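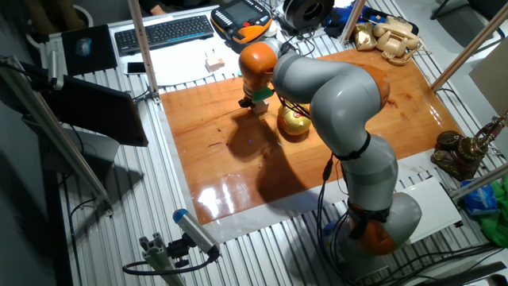 Shared Kitchens and Food Waste in Student Housing
Project report, Group 5
Despina Stergiou, Palesa Gumede, Sumeya Kassa
Supervisor: Charalambos Konstantinidis

1. Introduction

In our first year we all lived in Drakivari, the student residence behind the bus station. Each floor has one kitchen, and every week a lot of food was thrown away there. We wanted to know what kind of food it is and why students throw it. Our second question was if a small change in the kitchen can reduce the amount.

Before the work started we read several reports about waste in family homes. Students are different from families in some points. They shop alone, they cook at different hours, and they share a refrigerator with people they sometimes do not know by name.

2. Method

We chose two kitchens, on the second floor and on the fourth floor. The kitchens have the same size and the same furniture. In each kitchen we put a separate bin with a lid, only for food. Every evening one of us weighed the bin and wrote down the main contents. Peels, bones and coffee grounds were weighed separately and are not included in the results, as they could not be eaten.

After the first half of the period we made one change on the fourth floor. One shelf of the refrigerator was marked with yellow tape and a sign "Please take". Food on this shelf was free for everybody. The second floor stayed without change, so that we could compare.

We also gave a short questionnaire to the residents of both floors and received 44 answers.

3. Results

The most common food in the bins was bread, and after it cooked rice and pasta. Salad in bags was also frequent, often not opened. Meat was rare. Sumeya expected much more dairy products, but students seem to use milk and yogurt also after the printed date.

On the second floor the average was 839 grams of edible food per day, and it stayed almost the same in both halves. On the fourth floor the first half was similar to this, but after the shelf was introduced the daily weight was lower by 24 percent. The largest decrease was for bread and fruit. Cooked food did not change much. Several students wrote that they do not want to eat what a stranger has cooked, and we can understand this.

In the questionnaire, the reason chosen most often was "I forgot that I had it". The second one was the size of packages – a loaf of bread is too big for one person. Only a few students named the price or the taste.

4. Problems during the work

Two times the bin on the second floor was emptied by the cleaning service before the weighing. We left these days out. Also, the residents knew about the project and maybe they were more careful than usual. Lambros Lambrakis from the housing office advised us to hide the purpose, but we did not feel comfortable with that.

5. Discussion

The shelf costs almost nothing and it worked for food that is closed or has a peel. We can not say if the effect will stay when the sign is not new anymore. A longer period would be necessary, and more than one kitchen of each type. For cooked food another solution is needed, for example smaller pots, or cooking together one evening per week. Palesa tried the second idea with her neighbors, but it was outside of this project and we did not measure it.

The yellow tape is still on the fourth floor. The housing office has asked for a copy of our sign, and it is attached in the appendix together with the questionnaire.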